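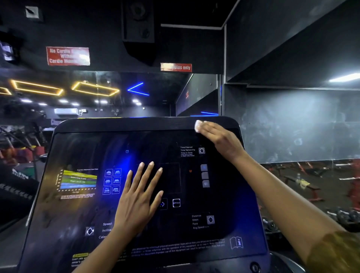
Treadmill console, left hand flat on the panel, tissue in the right.

October 13, 2021
Pastel (wiping arm), bench at Mapplebeck workshop

Continued with the wrist. The old spring was too stiff, and on the flat test plate the pad skipped at every start. I changed it for the softer one from the Getonar box and ran 200 strokes on the plate. The pad lost contact in nine of them, all near the top edge. Before the change it was much worse, but I did not write down the number, which I regret.

The path file is still made for a flat rectangle. A console has a raised top edge and buttons, and a stroke that goes over a button must not press it. For now I make the force limit lower in the button zones and accept that these places stay less clean.

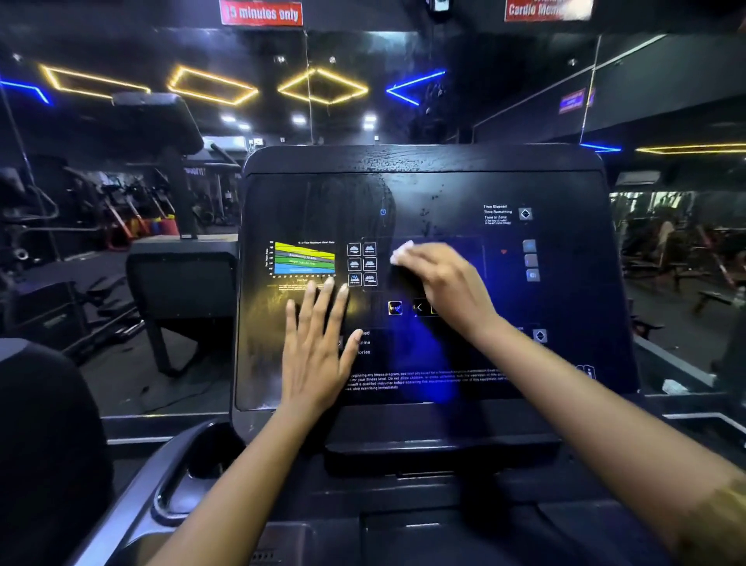 Ilze Vanags, wiring and software

Second problem is liquid. If the pad is too wet, it only moves the drops from one side to the other – we need a second pass with a dry pad, or less spray. I set the pump to 7 pulses and will try fewer on Friday. Please do not change the nozzle before that.

The Brulolum board resets when pump and shoulder motor start together. I put a delay of 168 ms between them and the reset did not come back this evening. Still, it is a patch and the supply should be measured properly.

For the spin bike I have no good answer yet. The console is small and sits between the handlebars, so our elbow has to come from above,
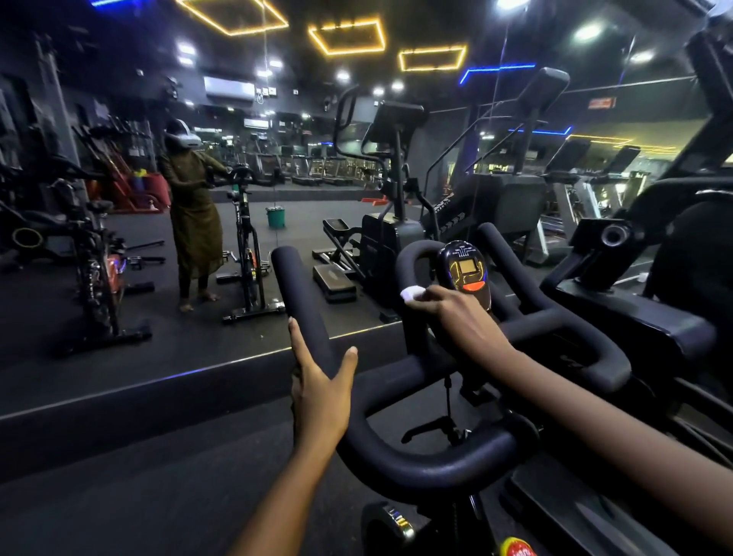
and with the present forearm it touches the padded grip before the pad arrives. A shorter link would help, but then we lose reach on the treadmill. Maybe two forearms, changed by hand.

To do: cut the short link, new foam for the pad, label the pump cable.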